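Robot Learning Lab -- Handout 2: Collecting Demonstrations by Hand

Read this before your February lab slot. It covers what counts as a usable example and how to log it.

The Drivik set we use in this course has 1534 demonstrations. You will add 76 per team. Each one is a single recording of a person doing a short household task with the hand-held gripper. The policy learns from the gripper camera and the finger width, so whatever the camera misses is missing for the learner too.

Starting a recording. Open the jaws fully and hold still for 2 seconds with the work surface in view. Then move at a normal speed. Slow, careful motion gives you a slow, careful policy.

Grasping. For socks, take hold near the cuff and lift until the item is clear of the others. Close the jaws all the way on thin cloth -- a half-closed grip gives a width reading that looks like a miss.

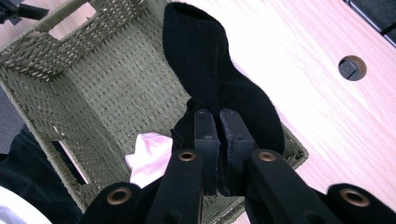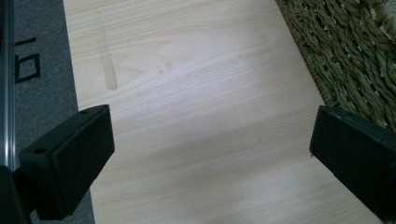 Mistakes. If you drop an item, pick it up again and keep recording. Mark the file R for recovery. We want those, up to 8 per team. If you bump the table or your free hand enters the view, mark it X and redo it.

Variation. Change the starting pile after every recording. Move the basket now and then. Teams that leave everything in one spot end up with a policy that reaches for that spot whether or not anything is there.

Logging. Enter the task, the operator and the mark in the Osusik sheet before you start the next file. Do not fill it in from memory at the end of the session.

Comments

vainio_lab: Does the 76 include the X files?

course staff: No. R files count, X files don't.

tmk: The sheet locks if two people edit the same row -- split the rows first.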